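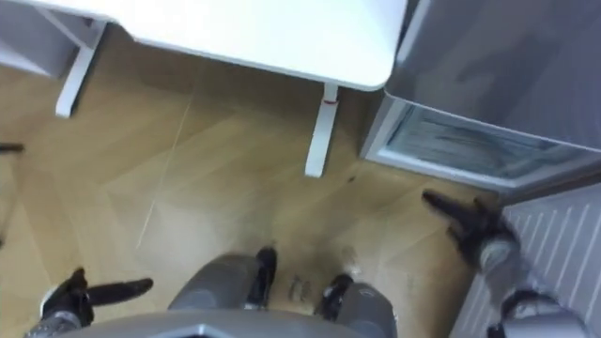

One reader asks why our humanoid rules spend so many lines on standing still, when all the accidents people worry about happen while the thing is walking.

Fair question. I wrote most of the floor rules for the Zumwood site, so I'll go through them in a few posts.

A robot on two legs that is standing is still working. It is balancing the whole time. If it loses power it comes down, and the arms come down with it. So our sheet treats standing as motion. Same distance, same spotter, same stop button in hand.

Rule 1 is foot space. Both feet flat on the same surface, no rug edges, no cables within a step. Check the floor before power-up and again after every break. People drop zip ties.

Rule 2 is arms near furniture. With a table ahead and an appliance off to one side, you do not turn the torso until both grippers are clear. Turning is where we get contact. Walking forward hardly ever does it.

Rule 3 is glass. Any glass panel within arm's reach gets named out loud by the spotter before the run. Sounds silly, takes two seconds. We added it in March after a gripper knuckle met a cabinet door at Grarska. No injuries, one door.

Rule 4 is speed. Indoors we cap arm speed at 49 percent of maximum. It was 100 when we started, then 50, and then somebody pointed out that the Predulus controller rounds up at 50. So 49. Please don't "fix" it.

Somebody asked if the operator can also be the spotter. No. The operator sees what the head camera sees, and that is mostly floor and hands. The spotter sees the back and the elbows. You need 2 people.

Scuffs on the floor: write them down with the date. A new mark between the feet can mean a foot is dragging on the step. It can also mean a chair. The log is how you tell.

Logs stay open for 48 hours so either person can add to them, then they lock. Satti uses a paper version of the same sheet and that works fine too.

The next version of the sheet is dated 26 August 2025. The only change is to rule 2 - it now covers radiators and other low fixtures, which the old wording left out. If you have the old copy taped to a wall, swap it.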